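Home | News | Metro | Courts | Opinion | Contact

Open day at the Fullton police station: notes from a long morning

14 January 2019

Got there late, parking was hopeless. Line already out past the flagpole. They let us in by groups of 22, one officer in front and one at the back, no wandering off.

First stop, the complaints desk. Smaller than you'd think – two chairs, a counter, a fan that clicks. This is where you go if somebody hits you, threatens you, takes your phone. The desk officer showed us a blank blotter page and read out what goes in it. Time, place, who, what was said. He said people leave out what was said. The station logged 2986 entries last year, most of them noise and neighbors.

Then the holding cells. Three of them, painted in May, still smells of it. Nobody inside while we were there, they had moved everyone to Lirkska for the day. A man in our group asked where the medical exam gets done and was told the clinic on Assunção Street, not here, and you have to bring the paper back yourself. Seems a lot to ask of someone with a swollen eye.

Asked what happens when the complaint is against a city official or his staff. Same form, same desk, they said. Who reads it after that, didnt get a clear answer. Goes "up".
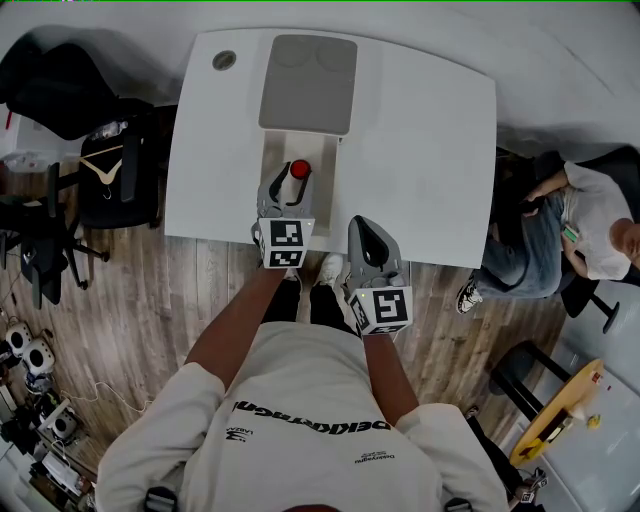 Evidence room was look-through-the-window only. Brown envelopes, a shelf of helmets. Each item gets signed for every time it moves, and the log book is still paper. A new system from Lullel is supposed to replace it, no date given.

Coffee at the end, and a leaflet with the hotline number. Mine had the old number on it, the officer at the door corrected it by pen. Worth going if they do it agian – come early, bring water, ask about the forms.

Share 22 | Comments 3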